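Electrical odds and ends — clearing out the Lambert Street workshop

Quick gallery from the Wednesday sort-out. Five shelves, one afternoon, not enough coffee. Most of it still good, some of it going to the swap day in June. Captions by me (Magdy), written fast, so sorry for typos. More pictures when Eleni sends hers over.

Where we started
Everything off the shelves first, then onto whatever surface was free. Sockets with sockets, boxes with boxes, leads in a heap till last. Herman wanted labels on the lot before anything moved. Got labels on roughly 28 of them.

Leads and cords
Coil them loose please!! Tight wraps are murder on the cord. Anything with a cracked plug goes in the red bin by the door, no exceptions, I dont care how long it is.

Enclosures, sockets, strips
Gray enclosure box with the clear hinged lid — my favorite find of the day. Round knockouts along the side, so plenty of options for where the cable comes in. White wall socket panels in the purple dish, long white power strip next to it all.

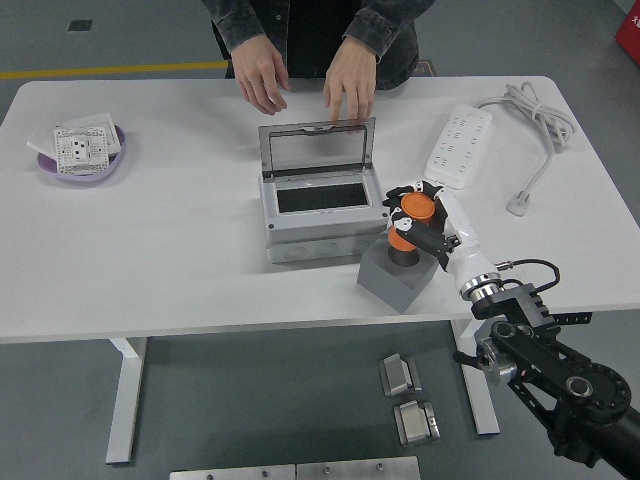
Biljana has asked for the box for her garden shed, so thats spoken for unless Gunnlaugur gets in first. Socket panels are up for grabs. So is the strip, but it gets tested before it leaves, same as everything with a plug on it.

Pick up
Come by after 2, side entrance, ring twice. Bring a bag. Small parts are free, boxes and strips whatever you want to put in the jar. Screws and wall plugs still to sort, probaly next week if I can find the good trays.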